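Chapter 2
Showing, not telling: teaching an arm by hand

Before you start. You need the safety sheet from Chapter 1, signed. If you skipped it go back.

Two ways to show a robot a job. Hold the arm and move it yourself, joints slack, motors only recording. Or drive it from a distance, with a second arm, a glove, a joystick. First way is quick to learn but your hands get in the camera's view. Second way keeps the view clean, costs more, takes practise. Most of this chapter is the second.

Key words: demonstration, leader, follower, episode, reset.

How many demonstrations? Depends on the job. The Gollbridge course asks for 80 per task, Parkmont 100. Roughly 24 was enough for us on a simple push, one object, same start each time. Two arms, two objects: many more. Vary the start positions early, not at teh end.

Bad episodes: throw them out the same day. You won't remember which ones.

Our main task for the chapter uses a mug and a bowl, one arm either side, cloth underneath. Practise slowly. Let the grippers wait for each other.

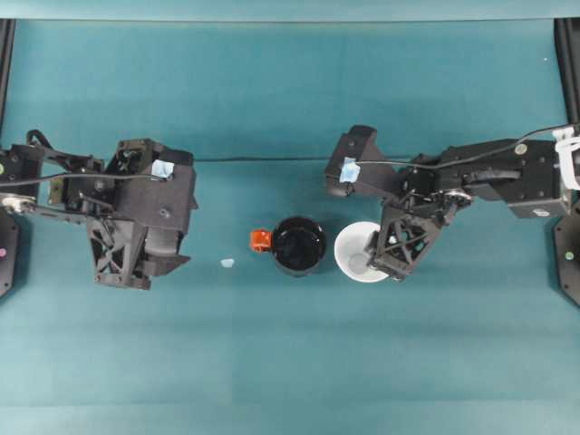

Hakim would have you keep a few of the clumsy ones, on the grounds that a robot shown only perfect grasps has no idea what to do after a poor one. Fair point, see section 2.4. Label them though.

Now do Exercise 2.1, then read on to leader arms.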